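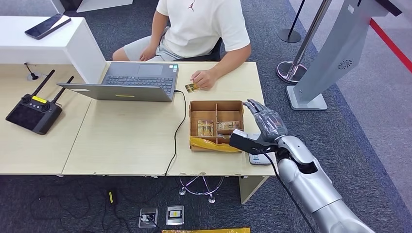 The sorting desk, with the divided box and one of the gold-and-yellow cards.

Drinness Swap and Sort Group
Minutes of the meeting held on 15/01/2022

Present: Zorica Leka (chair), Živko Dimitriou (minutes), four members, and a fifth who left at the break with the good biscuits.
Apologies: the Vukčević household, all of them, in one text.

1. Minutes of the December meeting
Agreed, after the word "shambles" was changed to "delay" in item 3. Živko wished it noted that he preferred the original.

2. Desk
The light wooden desk stays where it is. Moving it nearer the window was proposed for the third meeting running and fell for the third meeting running. Laptop to go in the middle, box beside it, drinks nowhere. Zorica asked that the drinks rule be read out at the start of each session. Živko asked whether it might be enough to own fewer mugs.

The black cable from the laptop still hangs over the near edge of the desk. Two members have now met it with their feet. Živko to bring clips and run it along the back.

Phones may go on the white counter and are to be left there. The member who checked hers during this item was thanked for the demonstration.

3. The divided box
The cardboard box with the partitions has been in use since December and is generally liked. It is low enough to reach into without standing up, and wrapped things stay in their own compartments. The Zelletti tin, which it replaced, has gone home with its owner, dents included.

There was a long discussion of what the compartments are for. Zorica's view is one item to a compartment, wrapped, nothing on top. Another view is that a compartment is finished when no more can be got into it. A vote was taken and Zorica's view carried, four to three.

Yellow bags are not to be left crumpled along the front of the box. They go flat in the drawer or they go in the bin. It was asked which drawer. See item 6.

4. Cards
The count stands at 2,244 entered on the laptop, of which 91 are duplicates and available to swap. A further 24 are listed as "gold, other", a heading that Živko introduced in a hurry and now regrets. He will go through them before the next meeting and give them proper names.

Cards are to be picked up from the desk by the edges. Sliding them off with a fingertip was defended at some length by those who do it. The chair ruled for edges.

5. Money
Balance in hand: 81 pounds. A quote from Jemton for printed dividers was passed round and passed back. Agreed to go on cutting our own from cardboard. Zorica has scissors – the group's own pair was last seen in December, in the company of the Vukčević children.

6. Which drawer
Top left. Labels to follow.

7. Any other business
The dark chair was said to be more comfortable than the others, and a rota was asked for. The chair (Zorica, for the avoidance of doubt) said that whoever is sorting sits in it, and whoever is talking can stand. There was a short silence and some standing.

Actions
Živko: cable clips, the 24 cards, a smaller number of mugs.
Zorica: scissors, drawer labels, reading out the drinks rule.
Everyone: bags.

Next meeting at the same place, usual time, biscuits to be held back until item 7.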